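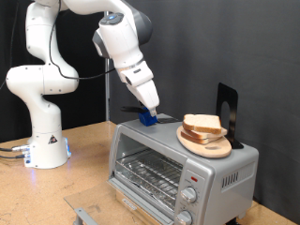 Departamento de Engenharia Mecatrónica – Projeto Integrador, equipa Plavano

Relatório final, 9 de junho de 2020

O objetivo no papel era simples: um braço de bancada que preparasse torradas num forno elétrico de mesa. Escrevemos isto na proposta de março e arrependemo-nos pouco depois. Torrar pão é um problema resolvido, e continuamos sem saber responder a quem pergunta para que serve um braço nisto. O que se aprende pelo caminho é outra conversa, e é dela que trata o relatório.

O primeiro obstáculo foi o contacto com o forno. A pinça de dois dedos chega bem ao bloco azul em cima do forno e encosta-lhe as pontas, mas encostar é a parte fácil. Um erro pequeno na altura de aproximação e os dedos ou ficam no ar ou carregam demais. A calibração que vinha com o pacote Rokska prometia resolver o assunto. No nosso caso não resolveu, e acabámos por registar as posições à mão.

O pão foi o segundo. As fatias ficam empilhadas na tábua de madeira, também em cima do forno, e não há duas pilhas iguais. A de cima tanto assenta direita como fica levantada atrás. O planeador Puvby, afinado com blocos rígidos, trata uma fatia de pão de forma como se fosse um bloco, e o pão não colabora.

Fizemos 93 tentativas da sequência completa. Chegaram ao fim 24. No resumo entregue à equipa Valderrama constava uma taxa de sucesso de cerca de 70 por cento, número que contava só a aproximação ao bloco azul, sem pão nenhum. Pedimos que deixe de ser citado.

Convém ainda dizer que a bancada esteve sempre montada da mesma maneira, com o tecido cinzento atrás e o forno no mesmo sítio. Não testámos outra disposição nem outro forno. Quem pegar no projeto deve começar por deslocar o forno uns centímetros e repetir as tentativas antes de mexer no código.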